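Loscombe Beam Shots — group-buy flashlight data, README

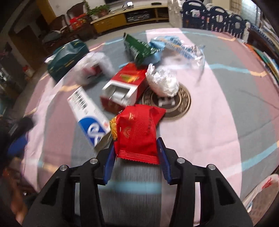 Red snack packet over the round play mat, boxes and wrappers behind.

Hello and welcome! Loscombe is the little pile of numbers that grew out of our group buy of the Trorkdale pocket light, and it seemed a shame to leave it sitting in a forum thread where you have to scroll through 31 pages to find anything.

What's in it

There are 2,234 rows, one per reading. Each row gives the light's serial number, the battery used, the mode, the minutes since switch-on and the brightness in lumens. Runtimes were logged for 60 minutes on high, starting from a full charge. The warm tint and the cool tint are in separate files (please don't merge them, the column order is different and I haven't got round to fixing it).

Who did the measuring

Rasha Haddadin and Shadi Aoun took most of the readings, and Noura Yammine added the moonlight mode in June — a job that takes a very dark room and a lot of patience. Thank you all!

Known problems

Rasha's sphere reads a touch high above 4,000 lumens, so treat turbo figures with some care. Blank cells mean the reading was skipped, and a zero is a real zero.

Use it however you like, and send corrections to Fatima Chukwu through the forum.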